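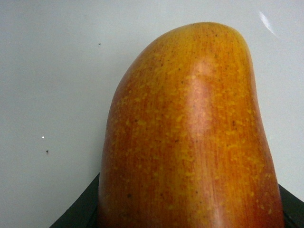
A mango between the robot's fingers.

Filed under: School Clubs / Robotics

I walked in on the Sustness robotics club in the middle of an argument about fruit. The question was whether a mango has a front. "It kind of does," one of the seniors told me, turning an imaginary one in her hands. "One side is fatter. If you grab it across the fat side, you're fine. The other way, it rolls."

The project is called Tokarz, and they've been at it since January. The idea is a little grocery counter run by a robot arm — pick up the produce, weigh it, print a label, send it off. I asked why they didn't start with something easy, like a box of crackers. She laughed at me. "We did boxes last year. Boxes are boring!"

They have 30 runs to get through before the regional meet in Vernitz, and every one gets written up in a green binder. I got to flip through it (sticky pages, be warned). My favorite entry just says "too brave."

The youngest member of the team, a freshman, handles the grip settings. He told me he started with a value of 50, which he picked because it was in the middle. "That was my whole reason," he said. "Then I went down by one or two every time I saw a dent. I eat the dented ones."

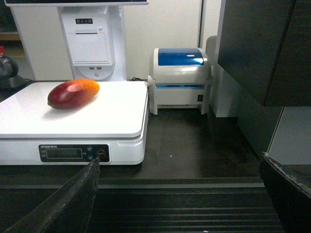 Setting the fruit down is the part they all groan about. "Picking up, you get to choose where you touch it," the senior said. "Putting down, the mango chooses." A scale wants the thing to sit still, and a mango would rather rock a bit first. Their answer is to go in low and open the fingers slowly, then back straight out before going anywhere else. She drew me the path on the back of a worksheet and I still have it.

I asked about the code, mostly to be polite, and got a very long answer from the freshman about file names. The current version is number 191. Were there really 190 before it? "There were some we skipped," he admitted.

They've borrowed a lot of their planning software from Celtudo, another school's club, and the two teams trade notes most weeks — friendly ones, I'm told, though they'll be competing against each other in Vernitz. What do they want to try after mangoes? The senior said grapes. The freshman put his head down on the table.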